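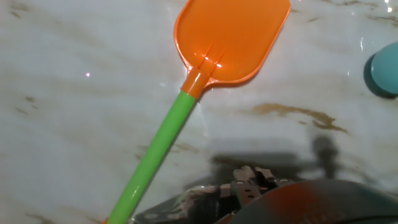

**Clotilde Gautier**, contributing editor, Documents and Records

An **apostille** is a certificate attached to a public document so that it will be accepted in another country. It confirms that the signature and seal on the document are genuine. It says nothing about whether the contents are true, a point that surprises many first-time applicants!

## Background

Before the Apostille Convention was drawn up in The Hague in 1961, a birth certificate going abroad usually had to pass through a whole chain of offices, each one vouching for the stamp before it. The convention replaced that chain with a single step between member countries — a wonderfully simple idea, and one that still holds up.

## Form

The model certificate is a square with sides at least nine centimeters long and ten numbered entries, including the country of issue, the name of the signer, the place and the date. The French title, *Apostille (Convention de La Haye du 5 octobre 1961)*, appears on every one, whatever language the rest is in. It may be stamped on the document itself or fixed to it on a separate sheet, known as an *allonge*.

## Documents covered

Court papers, notarial acts, diplomas from public schools and civil status records all qualify. Papers signed by consular officers do not. A private letter can qualify once a notary has certified the signature on it.

## Legalization

Where one of the two countries is outside the convention, the older route applies. The foreign ministry of the issuing country authenticates the document, and the consulate of the receiving country then legalizes it.

## The Vollholm register

The town archive at Vollholm holds a delightful collection of legalized papers from the shipping agents Langlois & Butness. It has nearly 4,000 items in 30 boxes, and 265 of them carry seals from more than one consulate. The Drinness index, arranged by port, is the best way in. The reading room opens at 2 p.m. and is closed in February.

## See also

- Notary public
- Certified copy
- Sworn translation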